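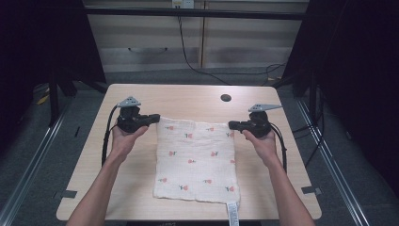 Ticket: left gripper closes late, cloth escapes
Site: Durneldale, bench 6
Kit: Flollia handheld pair, Skakis tracking
Priority: medium (raised to high by the person holding it)

Reported: on cloth folding, the left jaw reads as shut in the log a beat before it has shut. The operator lifts, the muslin stays put, and the episode goes in the bin. 18 lost this morning. The right gripper behaves impeccably and is becoming smug.

Checked so far:

1. Restarted everything. Same fault, fresher timestamps.

2. Swapped the two cables at the hub. Fault stayed with the left gripper, so the cable Leclerc sold us is innocent and I have withdrawn my remarks.

3. Fingertip alignment, over the table edge of the cloth. Fingers pressed together, tips on the line where muslin meets wood. They come together squarely enough by eye, with a sliver of grey between them. Brass eyelets at the pivots all present. 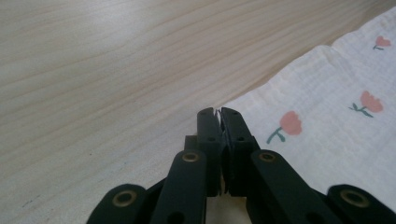

4. Recalibrated open and closed positions, 10 cycles. Good for six episodes, then late again. Offset creeps back the longer it's used, which smells of a slipping encoder coupling.

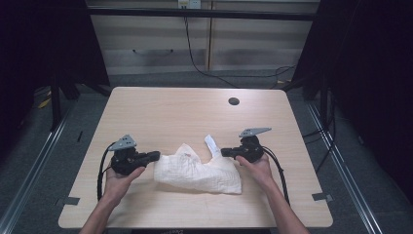

The late close does the most harm when the cloth is bunched up. Flat, you get a second go at a corner. Crumpled, with the care tag sticking up by the right-hand jaw, the left has only a loose edge to go at and a late grip takes hold of air. Please stop logging these as operator error. Coupling requested from stores at 14:00. Until it's fitted, no recording on bench 6, and discard anything since the last good calibration. Ticket stays open.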